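Why Does the Offside Rule Exist?

If you have ever watched a soccer game on TV, you have seen it happen. A player kicks the ball into the net, throws both arms in the air, and runs toward the fans. Then a flag goes up at the side of the field and the goal does not count. The player was offside.

Offside is the rule that confuses new fans the most. It is easier to learn if you start with the problem it was made to fix.

The problem

Imagine a game with no offside rule. Your team could tell one tall player to stand next to the other team's goalkeeper all day. Everyone else would kick the ball as far as they could toward that player. The other team would have to leave defenders back there too, and soon they would send their own tall player to stand next to your goalkeeper.

The middle of the field would be nearly empty. There would be a lot of long kicks and very little passing. Kids who play at recess have a name for the player who waits by the goal. They call it goal hanging or cherry picking.

What the rule says

Two things have to be true for a player to be called offside. First, the player has to be in an offside position. Second, the player has to take part in the play.

You are in an offside position if all of these are true when a teammate plays the ball:

You are in the other team's half of the field.
You are closer to their goal line than the ball is.
You are closer to their goal line than the second-last defender is.

The goalkeeper counts as one of the defenders. Most of the time the goalkeeper is the last one, so the second-last defender is the one you need to watch. If you are exactly level with that player, you are fine.

Your arms and hands do not count. Your head, body, and feet do. If your knee is past the defender when the pass is made, that is enough.
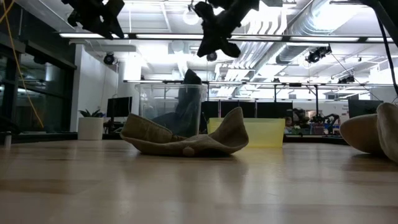
The moment that matters is the moment the pass is made. It does not matter where you are when the ball gets to you. This is the part that people argue about in the stands. A fast player can start level with the defender, run as soon as the ball is kicked, and be far ahead by the time it arrives. To someone who was only watching the ball, it looks like offside. It isn't.

A game to think about

Let's say the Talik Rovers are playing Hivley Town. The striker for Talik wears number 9. The winger wears number 19 and has the ball near the side of the field.

Number 9 is standing in Hivley's half. Between number 9 and the goal there is only the Hivley goalkeeper. Number 19 kicks the ball forward to number 9. The flag goes up. There needed to be two Hivley players level with number 9 or nearer to the goal, and there was only one.

Now change one thing. Number 19 dribbles all the way to the goal line and passes the ball backward to number 9. This time number 9 is behind the ball, so there is no offside, even with only the goalkeeper in the way.

When you can't be offside

You can't be offside if you get the ball straight from a goal kick, a throw-in, or a corner kick. You also can't be offside if you are in your own half when the pass is made.

And standing in an offside position is not against the rules by itself. If number 9 is too far forward but the ball goes to somebody else, and number 9 does not get in anyone's way, the game goes on. Blocking the goalkeeper's view is different — that counts as taking part.

What happens next

When the referee calls offside, the other team gets an indirect free kick. Indirect means the ball has to touch another player before a goal can be scored from it. Nobody gets a yellow card for being offside. It is a common mistake, and good strikers make it often because they try to start their runs as late as they can without losing the race.

Who decides?

The referee has two assistants, one along each side of the field. Each assistant covers one half and tries to stay level with the second-last defender. That means a lot of running sideways. In some big leagues, officials can also check video and draw lines on the screen to see who was ahead.

Many leagues for very young players do not use offside at all. Their fields are small and the players are still learning to pass.

Words to know

Assistant referee: an official with a flag who helps the referee.
Goal line: the line at each end of the field, where the goals stand.
Striker: a player whose main job is to score.
Winger: a player who attacks along the side of the field.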